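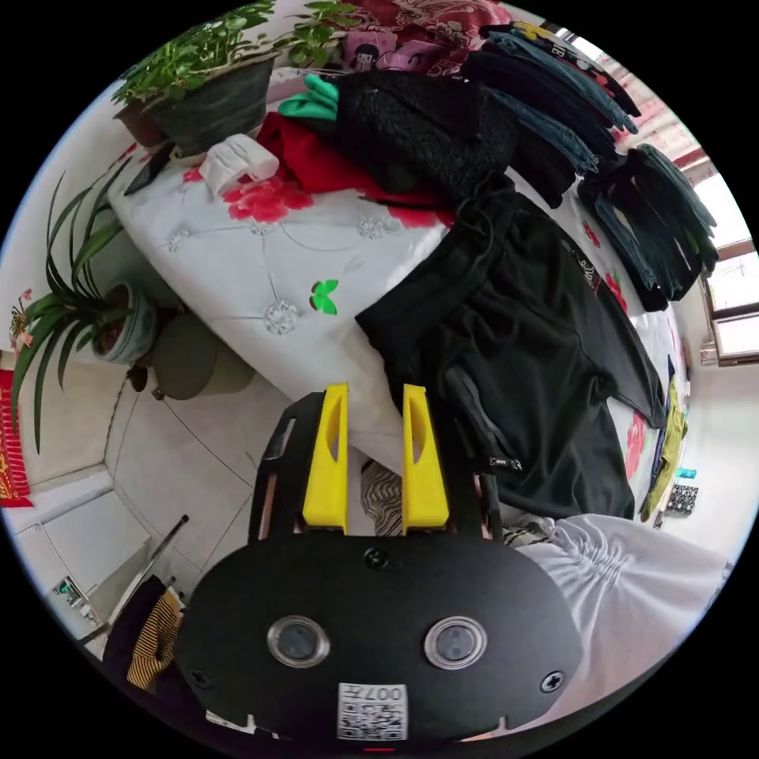
Re: [home-ops] Hand tool rounds, folding work and the new task sheet

Baptiste, list,

Replies are inline. I have trimmed the parts on van keys and parking, which belong in the other thread.

Baptiste Cordier wrote:
> The Toledo crew has been on the hand tool since the start of May.
> Before that, a bedroom was one line on the sheet: sort, fold, put
> away. Now the same room is logged item by item in Stirico, and the
> people doing the folding are asked to do it through a gripper. They
> fold slower with it than with their hands. I would like to know how
> that is being counted.

It is being counted badly. Stirico still computes the pace figure from room start to room close, and it does not know whether the tool was in use. A room done with the gripper and a room done by hand go into the same average. I filed this with Ekia on Monday and asked for a separate room type. Until that exists, please do not compare any Toledo pace figure with one from before May. Supervisors should leave the pace column out of the weekly review.

The attached view is a normal case. Black garment spread open on the right side of the bed, folded piles along the top, white quilted spread underneath. By hand, an experienced folder would treat that as a single room. In the log, each garment is its own episode with its own start and stop.

For the period so far we have 569 episodes from the crew, of which 122 were rejected on review. I went through the rejected ones by cause. The largest group is episodes where the worker put a free hand in to straighten the cloth, as anyone who folds for a living would. The next is episodes stopped early when the garment slid. Neither is a fault of the worker, and I have asked that the label "operator error" be removed from both.

> Second point. Dark clothes. Several people report that they have
> to redo black items more often than anything else, and they have
> started leaving them for last or skipping them.

Confirmed from the log. Black trousers and jackets on a light bedspread are fine for the edges, but a zipper or a pocket seam is hard for the reviewer to make out once the cloth is bunched. Rasteck suggests spreading the item flat before the episode starts, with any zipper side up. Spreading is done by hand and is not recorded. It does take time, so it has to be on the sheet as a paid step. It is not there today.

Please do not skip dark items. If they go missing from the set, whatever is built from it will be poor at them, and the crew will be sent back to do them later.

> Third. What is this for, in terms of jobs? People have asked me
> and I have told them I don't know.

What I know is limited to the following.

The recordings go to Rasteck, who are developing a folding station for the depot. The agreement with Ekia covers the depot only. It does not cover work in client homes. If the station performs to spec, flat items and simple garments collected from clients would be folded there, and the depot table would need fewer people per shift. Home rounds would keep sorting, putting away, beds and anything that cannot be taken off site.

The depot table has 11 people on it. Ekia has said that those posts will be moved to home rounds if the station goes in. I have this in an email and not in a contract. Home rounds involve driving, stairs and lifting, and at least a few of the table staff are at the table for medical reasons. I raised that and have no answer yet. I suggest we ask for one in writing before the station trial is scheduled.

There is also the question of pay grade. Handling the tool, checking that a recording is valid and restarting a failed episode are all outside the current folder description. My view is that they amount to a technical duty. The grade sheet has a line for equipment operation, and I see no reason it should not apply.

> Last one. The tool itself. Wrist pain.

Over 2 hours of continuous use is where the complaints begin. The weight sits forward of the hand, toward the fingers, so the wrist carries it when the worker reaches across a bed. Changes as of this week:

1. No single block on the tool longer than an hour. The remainder of the round is done by hand.

2. Work from the side of the bed nearest the garment. Do not reach over stacked piles. Walk around, or move the garment.

3. Either hand may be used. The task sheet says right hand, which was copied from a Rasteck draft and has been struck.

4. Report pain on the day, in the normal injury form. A comment in Stirico is not a report and does not reach anyone who can act on it.

5. Note the unit number on the form. It is on the white label at the bottom of the front plate, next to the code - 007, for instance. If complaints cluster on one unit, I want to be able to see it.

On client consent, which came up off list: the tool records what is in front of it, and in a bedroom that includes plants, wall hangings and whatever else the client keeps there. The consent form names clothing only. I have sent Ekia a revised wording that says the room may be visible. Clients on the old form should be asked again before the next visit. If they decline, the room is done by hand and logged as a regular room, with no mark against the worker.

Open items are the separate room type in Stirico, the paid spreading step, the grade question, and the written position on the depot posts. Baptiste, could you collect the names of table staff who have a medical restriction and are willing to be listed? Send them to me directly and keep them off the list.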